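Chapter 4. Collecting Examples

November 10, 2021 – by Ülle Rebane and Na-rae Kwak
3 min read

A learning system can only copy what it has been shown. 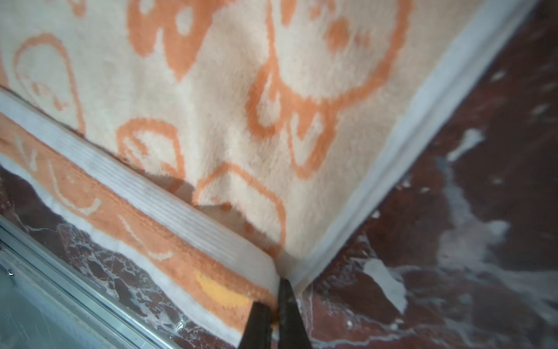
For cloth, one showing is never enough, as a towel lands differently each time it is put down. At Prestside we recorded 500 folds over the winter, most of them in January, and threw out 38 where the grip slipped or the operator paused too long. Each run was kept under 30 seconds. In this chapter we cover how to plan a session, how to label a run – good, poor or unusable – and when to change the cloth. Section 4.1 begins with the operator.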